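Apr 5, 2020
Bench log, Gremholm cell, box-opening task. S. Dewulf

Goal for this session: get the seam estimator and the two-arm planner running off the same clock, then work out why the bimanual pull planner keeps rejecting goals the operator can reach by hand. Test item is the taped carton, same as last entry. Software is Mavum, perception branch, with Geert's grasp scorer merged in.

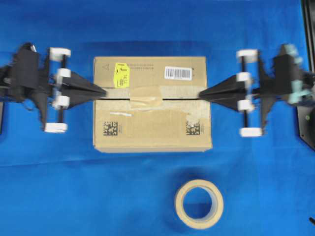
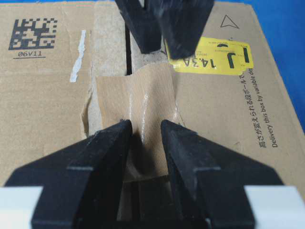 Clock first. The wrist streams were stamped on arrival at the host and the head stream at exposure, so the wrist frames looked newer than the head frames by a variable amount. I moved all of them to exposure time and added a hard check in the sync node: any set with a spread over 13 ms is dropped and counted. Before the change the dropped count would have been useless as a number. Now it sits at zero with the arms idle and climbs when the point cloud viewer is open on the same machine. Leave the viewer closed during runs.

Seam estimator. Input is the head view, output is a line in the table frame plus a confidence. It fits the longest dark line inside the box mask and then asks for a tape region crossing it. Two failure types:

1. It locks onto the box edge instead of the seam when the mask is eroded too far. Fixed by taking the erosion off the config default and tying it to box width.

2. Where tape has lifted the top layer of the cardboard, the pale fibers get classed as label. The tape region then comes back split, the larger piece wins, and the grasp point lands off center. Not fixed. Geert Timmermans suggests training the label class out entirely and treating everything that is neither tape nor gap as cardboard. I think we still want labels for orientation, so I would prefer a separate class for torn surface. Needs annotation either way.

Ran the estimator offline on 2,000 head frames from the Cesthorpe recordings. Most of the bad ones are type 2. I did not sort them by lighting and should have.

Planner. The rejections come from the collision model, as suspected. The finger hulls are padded equally on all sides, and with both grippers close to the seam the padded hulls overlap before the real fingers are anywhere near contact. The planner reports "goal in collision" and gives up without naming the pair, so I patched the message to print both link names and the penetration depth. Every rejected goal I replayed named finger against finger.

Options considered:
a) Remove the finger pair from the collision matrix. Quick, and it will bend a finger sooner or later.
b) Per-face padding. Correct, but the hull loader takes one scalar per link.
c) Keep the scalar, reduce it for the fingers only, and limit the approach speed while the tips are close.

Went with (c) for now. Padding on the finger links is down to 2 mm and the speed limit starts at 60 mm between tips. Both values are in the cell config, not in code, so please do not copy them into the launch file again.

With (c) in place the replayed goals all plan. Planning time went up a little, probably from the extra waypoints in the slow zone. I have not profiled it.

Control. The pull phase is still position controlled with a force cutoff. The cutoff reads filtered joint torque and the filter delay is long compared to how quickly load drops off when tape lets go. I want the drop itself as an event — something the state machine can branch on — and the filtered signal smears it out. Added a raw torque topic next to the filtered one and a log field for both. No change to behavior yet. Benedetti's note on the contact detector describes a short window difference test that should be cheap enough to run in the control loop. Will try that on logged data before it goes near the arms.

Open items:
- torn surface class: agree on the label definition with Geert before anyone annotates
- per-face padding in the hull loader (b), target June
- drop event detector, offline first
- sync node: publish the dropped count on the status page, it is only in the terminal now
- re-run the offline set sorted by lighting

Config and patch are on branch seam-sync. The old padding values are commented out above the new ones.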